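Using up the half-drunk water bottles

If your house is anything like mine, by Thursday there's a water bottle on every flat surface, each one with a few good swallows left in it, and I used to just pour them down the sink (I know, I know!). Now they all get lined up by the kettle after supper, and the houseplants get whatever is in them.

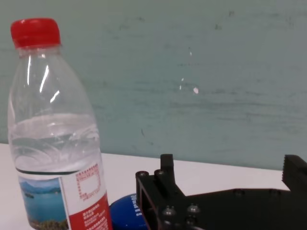 Red cap, plenty of water left: one for the ferns.

Once a bottle is empty, peel the label off while the plastic is still cool from the fridge, rinse it, and let it drain upside down in the dish rack overnight. My neighbor Elvia Montes pokes 8 little holes in the cap with a hot darning needle and has herself a watering can for seedlings, and a very gentle one too. I keep 2 bottles back for that every March and the rest go out with the recycling, caps screwed on.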